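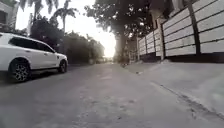 Svyatoslav said it was the sun, obviously it was the sun, and could everyone stop shouting down the line.

No one was shouting. Védís had her headset pushed up into her hair and was scrolling the log back with one finger. Fanora unit 17. Stopped mid-road. Wouldn't go forward, wouldn't come home.

"It's not stopped," said Oluwatosin. "Look at the wheels."

She looked. Wheel current up, down, up. Rocking. A few centimetres and back, a few centimetres and back, like a kid at the edge of a pool.

"Pull it over to the kerb."

"Tried. It says the kerb's occupied."

"By what?"

"Doesn't say. Just occupied."

Street on the screen, white wall down one side, big tree, a white SUV parked on the left. All that glare at the end. Nothing moving. Védís rubbed her eyes and hit manual. The box on the screen went orange, then grey again. Manual refused. She hit it again, harder, as if that ever helped.

"Svyat. Why can't I have manual?"

Keys clattering. A long breath. "Because it thinks you've got it already."

"I haven't."

"I know. It's got somebody, though. There's a session open."

Cold, all down her arms. She sat up. The room smelled of old toast and the heater. Oluwatosin had rolled his chair over without being asked and was reading over her shoulder, lips moving.

"Session opened 9 minutes ago," he read. "From here. From this desk."

"I was at the sink 9 minutes ago."

Both of them looked at the spare controller. It was on the shelf were it always was, under Unnur's coat. Under the coat. The sleeve was lying right across the stick, heavy, wet from the walk in, and slipping. Every time the heater fan swung past it the sleeve moved.

Forward a bit. Back a bit.

"Oh, for God's sake," said Védís.

"Don't grab it," Svyatoslav said, fast. "Don't grab it! If the stick goes full over it goes full over, there's no limiter on the spare, I put in for one in July. Kill the session first. Two keys. Hold them."

She held them. Counted in her head, lost count. The thing was forty kilos with the groceries in. There was a footpath right there beside it, wide, and somebody could walk out onto it any second with a pram or a dog or just their phone. She kept her eyes on the footpath and her fingers on the keys.

Grey. Grey. Green.

"Brake's on," said Oluwatosin. Then, quieter, "Brake's on."

He lifted the coat off with two hands and hung it on the door. Védís unplugged the spare and put it in the drawer, and then took it out agian and pulled the batteries.

Unnur came back in with the milk. "What? What did I do?"

"Sit down a sec," said Védís. She was already opening the incident form. Unit. Time. Cause. Her cursor blinked in the box and she typed coat, deleted it, and rang the customer about the eggs.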